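Troranora Astrology: Your Questions Answered

We're always glad to hear from people, and these are the things we're asked most often about town and country charts (the kind cast for a place, as opposed to a person). If yours isn't covered, do drop us a line!

Can a town really have a birth chart?

We think so, and astrologers have been casting them for a very long while. You need a founding moment, and that's where the fun starts. For Govthorpe we use the signing of the market charter, though one reader has argued very nicely for the opening of the bridge, and we've happily put both charts up side by side.

What if the time isn't known?

Then we cast for noon and leave the houses well alone. The Moon may be as much as seven degrees out either way, so please don't lean on her too heavily. The slower planets will hardly have budged.

Which house do I look at for work and industry?

Start with the sixth for working people and their daily labour, then the tenth for those in charge. Uranus tends to come up whenever readers write in about new machinery, and Saturn whenever they write in about the old sort.
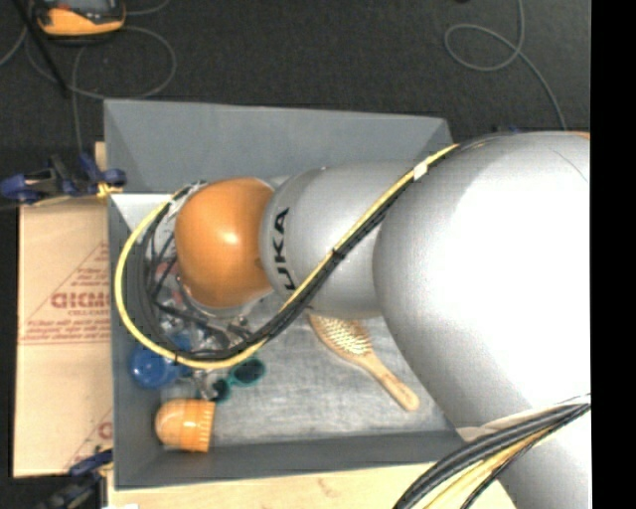
Do you predict elections?

We'd rather not! We'll talk about the mood of a place until the kettle boils dry, but we don't name winners.

What does a place reading cost?

A short reading is £50 and the full one, with a year of transits, is £70. Allow 15 working days, or a little longer in July when we're all away.

What are the Stemov tables?

They're our own list of founding charts, around 100 at present, sorted by country. The Morrison list is older and covers harbours and ports only. You're welcome to borrow from either, so long as you say where you found it.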